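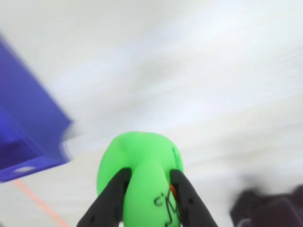
Datenblatt: Sammlung Sanside, Teilbestand Kleinteile und Spielobjekte

Stand: 23/12/2018

Zweck des Bestands

Der Teilbestand umfasst 159 kleine Gegenstände des täglichen Gebrauchs, darunter weiche Spielobjekte, Behälter und Büromaterial. Er dient als Arbeitsgrundlage für Aufgaben des Greifens, Ablegens und Einräumens auf einer Tischfläche. Die Betreuung liegt bei der Arbeitsstelle Sanside; Beschaffung und Ersatz erfolgen über Ondon.

Gliederung

Die Gegenstände sind in 11 Gruppen erfasst. Maßgeblich für die Zuordnung ist das Verhalten beim Anfassen, nicht der ursprüngliche Verwendungszweck. Gruppe 3 enthält nachgiebige Objekte, die ihre Form unter Druck verändern und nach dem Loslassen ganz oder teilweise zurückgewinnen. Gruppe 4 enthält formstabile Behälter ohne Deckel. Die übrigen Gruppen sind in der Bestandsliste aufgeführt.

Kennzeichnung

Handschriftliche Zeichen auf den Objekten bleiben erhalten und werden in der Spalte »Merkmale« vermerkt. Sie gelten nicht als Beschädigung. Aufgedruckte oder aufgeschriebene Zeichen, die nicht mehr lesbar sind, werden mit »unleserlich« eingetragen; eine sinngemäße Ergänzung ist nicht zulässig. Farbangaben folgen der im Haus gebräuchlichen Liste (Grgić, Fassung vom April) und werden bei Tageslicht überprüft.

Tischfläche

Gearbeitet wird auf einer glatten, hellen Fläche ohne Muster. Vor jedem Durchgang ist sie trocken abzuwischen. Gegenstände, die im jeweiligen Durchgang nicht benötigt werden, verbleiben am Rand und sind in der Begleitnotiz aufzuführen.
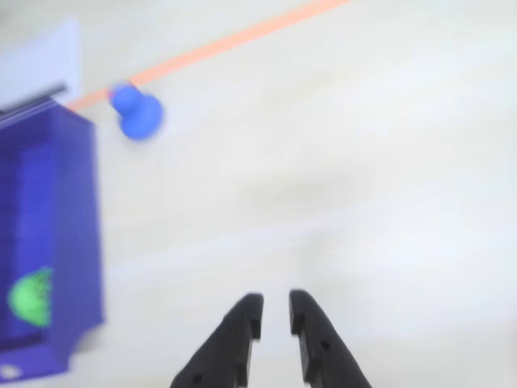
Xinyi Xia: Für das Einräumen fehlt mir eine Angabe, ob der Behälter während eines Durchgangs verschoben werden darf. In den bisherigen Notizen wird das unterschiedlich gehandhabt, und beim Vergleich der Ablagepositionen macht sich der Unterschied bemerkbar.

Antwort der Arbeitsstelle: Die Position des Behälters ist bis zum Ende des Durchgangs beizubehalten. Eine versehentliche Verschiebung ist zu notieren, der Durchgang bleibt gültig.

Bekannte Einschränkungen

Weiche Objekte altern ungleichmäßig. Von den Gegenständen der Gruppe 3 wurden 31 bereits einmal ersetzt; Ersatzstücke können in Farbton und Festigkeit vom Original abweichen. Das Gewicht wurde mit der Tischwaage Tova bestimmt und nach dem Austausch nicht in allen Fällen neu erhoben.

Pflege und Rückgabe

Nachgiebige Objekte sind einzeln und ohne Auflast zu lagern. Zur Reinigung ist ein feuchtes Tuch zu verwenden, Lösungsmittel sind ausgeschlossen. Fehlende Teile sind am Tag der Rückgabe zu melden.

Ansprechperson für die Bestandsliste: Anong Pongsiri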